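The hand is the cheap bit

Every spring I get a version of the same phone call. Somebody has been to a trade show, they've fallen in love with a robot with proper fingers, and they want me to look over the quote before it goes upstairs. I like these calls! I like robots with fingers too. But I've started asking one question before I'll even open the attachment: what have you put down for year 2?

Usually there's a pause, and then they read me the purchase price again.

I planned equipment spending for a small firm called Trunodau for a good few years (packing, mostly, with some light assembly), and I got this wrong myself, so I'm not lecturing from a great height. Our first arm went through as a single line. One number, one signature, everybody happy by four in the afternoon. Then came the spare fingertips, the covers for the joints, the software seat, the training days, and a cable that cost more than my bicycle. By July I was raiding the forklift money and avoiding Solveig Skjelbred, who ran the workshop and had been promised a new forklift.

Solveig's view, which she gave me at some volume, was that a robot hand should be budgeted like a set of tyres. You know it's going to wear. You don't know exactly when, but you'd think a haulier was daft for buying a lorry and putting nothing by for rubber. I've pinched that line and used it in meetings ever since.

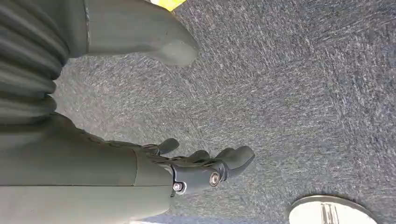 So my rule now, and I'll admit it's a blunt one, is to take whatever the hand costs and set aside 40 per cent of it again for each year you mean to run it. People wince at that. Rasmus Eglītis, who buys for Mokgethi and is far more careful than I am, thinks it's much too high for a hand that only picks up cardboard, and he may well be right about cardboard. He works his out from hours of use, with a spreadsheet I'd be frightened to touch. Fine. If you have his patience, do it his way. My complaint is with the people who put down nothing at all.

The other thing I'd plan for is time — and I mean people's time, the stuff that never seems to make it onto a quote. When we took on a second system, from Ekoditz, I kept a note of every hour our own staff spent on it before it did a full shift by itself. It came to 47 hours in the first month, and that was with a decent supplier who picked up the phone. Two of those people were supposed to be doing other jobs, and the other jobs didn't get done, and that's a cost as well, even if it lands in somebody else's column.

I know the argument against all this. Mirta Medina puts it best: if you load every possible expense onto the proposal, the proposal dies, and you carry on with sore wrists and agency staff for another five years. She's seen it happen and so have I. There's a kind of finance manager who sees a big honest number and simply stops reading. But a small dishonest one only puts off the row until the machine is sitting idle for want of a part, and by then you've used up all your goodwill as well as your cash.

What I'd do is ask for less robot. Buy one, with its spares on the shelf from day one, and leave the second for next year's round. Put £3000 in for bits you haven't thought of yet and call it exactly that. And get whoever will be mending it into the room before the order's placed, with a screwdriver if they fancy bringing one. Solveig asked our supplier to show her how the wrist came off, and I learned more from the next ten minutes than I had from the brochure.

She did get the forklift, by the way. It was a year late and she still brings it up.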